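How to Check a Simulated Kitchen Before a Robot Learns Bad Habits From It

A simulator will let you get away with almost anything. Gravity is a setting and a tomato is a shape with an opinion about friction. So at Brekke we wrote some house rules for sink scenes, and Ingeborg Ruppert has been enforcing them since June with what I can only call enthusiasm.

You need the scene loader, a saved seed, and more than 20 minutes.

Step 1. Freeze the physics and save a still before anyone touches a thing. Write down the seed. "The one from this morning" is not a seed.

Step 2. Go over every view you plan to train on. Look at the sink as you would before putting your own hand in it.
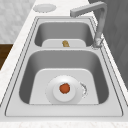
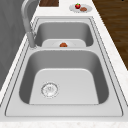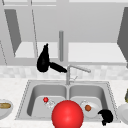
Sink views from the Erano kitchen set. The hair dryer is in the third.

Step 3. List anything without support under it. If an object hangs in the air, mark the scene "hold" and find out whether it was placed there or left behind by the loader. Do not nudge it down by hand. Eskil Løken did this once, and we spent an afternoon comparing results from two scenes with the same name.

Step 4. Settle the naming before labeling. Small brown food is the usual trouble. If you can't tell a meatball from a potato, look up the asset name, and if the asset name is "food_final_2", ask whoever made it and be polite.

Step 5. Write the task so that it names the basin. "Pick the item from the sink" is a coin toss in a double sink. Use near and far, or left and right, but pick one pair per view and stick to it — a turned camera makes a mess of both.

Step 6. Run 2 dry passes with the arm's speed capped at the limit you would use on hardware. Yes, even in simulation. Policies trained at cartoon speed tend to arrive at the real bench with cartoon manners.

Step 7. Log the result, including failures. Our log has 161 held scenes out of 2,144, and Tyra Sæther would like it known that most of them were not hers.

Held scenes go back to Torbjørn Forsberg with the seed and the still attached.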